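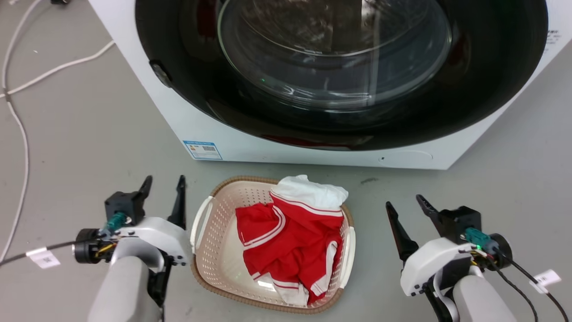
What makes a custom binding on people who never agreed to it in writing?

Long use, general knowledge of the rule, and a shared belief that breaking it is a wrong and calls for a remedy. Courts in many legal systems look for all three before they treat a custom as law.

Chapter 4
Custom as a Source of Law

Most of the rules studied so far in this book were enacted by a legislature or announced by a judge. This chapter deals with rules that began with neither. They grew out of repeated conduct among merchants, farmers, fishermen and neighbors, and were applied for years before any court was asked to rule on them.

Consider the river village of Padaso. Households there drew water from a single ditch, and each was allowed to open its gate for 11 hours in turn. The order of turns was never recorded. When Paora Pearce bought land at the lower end, he opened his gate out of turn, and Glykeria Psarras, whose field lay above his, brought a complaint. Pearce argued that his deed said nothing of turns. The court found that the practice was old, certain and well known in the district, and held him to it.

The case raises a question of proof. Old residents may remember a practice differently, and a habit followed for convenience is easily mistaken for a duty. Section 4.1 sets out the kinds of evidence courts accept. Section 4.2 turns to trade usage and the grain dealers of Zorside. Section 4.3 asks what happens when a statute and a custom conflict.

Key terms: custom, usage, prescription, codification, burden of proof.

Before reading on, write down one rule followed in your own town or workplace that appears in no document, and note who would enforce it.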